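Fast bowling workload project: progress report to the Lornell board
Period ending 25th March
Prepared by Femi Okonkwo, program lead, Linditz Cricket Club

You asked for a short report on whether the money is doing what the application said it would. My answer is that some of it is, and I would be careful with the rest.

The grant pays for three things: the Vunda tracking vests, a part-time bowling coach, and the winter nets at Okoro Road. The coach has been the best value by a distance. Keith Ruawai started in the fall and has run two sessions a week without missing one. He keeps a paper notebook of what every bowler delivers, and so far I trust the notebook more than anything that comes out of the software.

We have 14 bowlers signed up against a target of 20. The application assumed that the two school sides would send us players. One school has sent four and the other has sent none, and I have stopped expecting that to change before summer. I would sooner lower the target to what we can reach than carry a number forward that looks good on the form.

On the vests, the supplier's dashboard says our bowlers have sent down more than 3,000 deliveries since the start of the program. Keith's notebook has far fewer. We sat down with one evening's data and found that the vest was logging throws from the outfield as balls bowled, along with a good part of the warm-up. The supplier has promised a fix. They promised the same fix before Christmas.

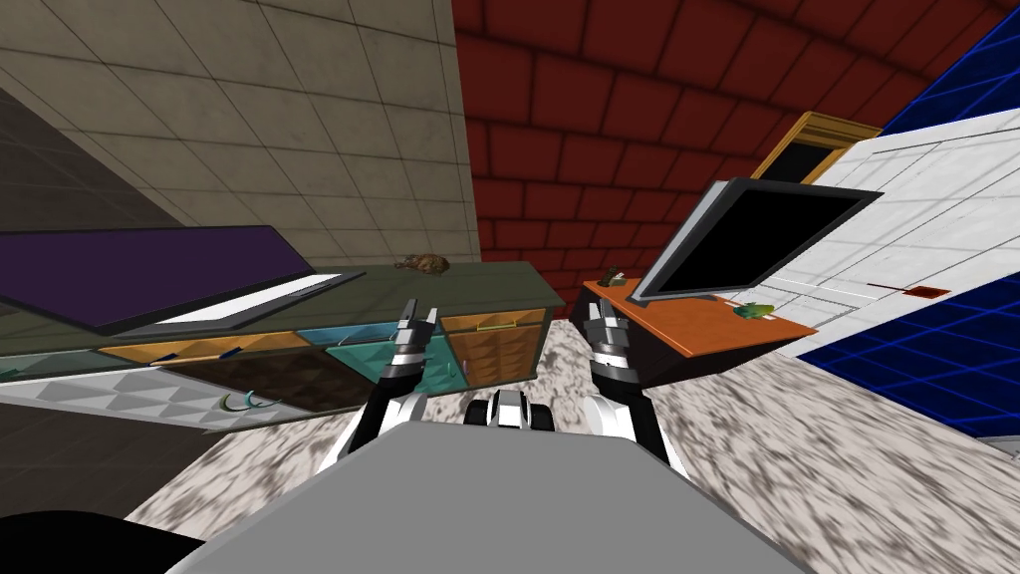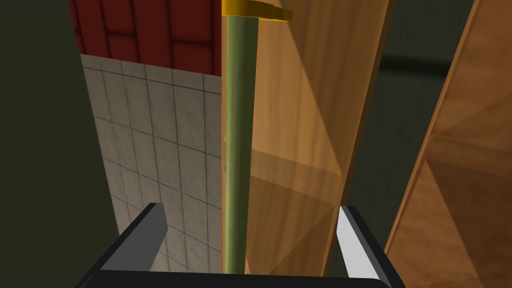

Until it arrives I don't think we should be quoting workload totals to anybody, and I have left them out of the summary sheet. The weekly charts do look convincing when they are printed in color, and two parents have already asked me whether their sons are in the "red zone." I don't know what the red zone is based on. I asked, and was sent a brochure.

Injuries are down on last winter. Please don't read much into that. We had a mild winter with fewer evenings lost, a different group of players, and a coach who sends people home when they complain of a sore back. Last year we had no coach and kept poor records. If there is a real effect I would expect to see it over a full season of matches, when tired bowlers are asked for one more over by a captain who wants to win.

Spending is close to plan. The nets cost more than we budgeted after the hall raised its evening rate, and we covered the gap by buying fewer balls. There is 1,000 dollars left in the equipment line. The supplier would like us to spend it on an upgrade to the premium dashboard. I recommend that we hold it, or put it toward extra hours for Keith in June, when the league fixtures bunch up and the under-17s are playing twice a week.

For the next period we will run the notebook and the vests side by side for every outdoor session, and compare them each Friday. If the two still disagree by the end of June I will ask the board to let us drop the vests at the renewal date. Keith thinks I am being hard on them. He may be right, and he has agreed to write his own page for the next report.

Still outstanding from our side: the signed consent forms for three junior players, and the hall invoice for February.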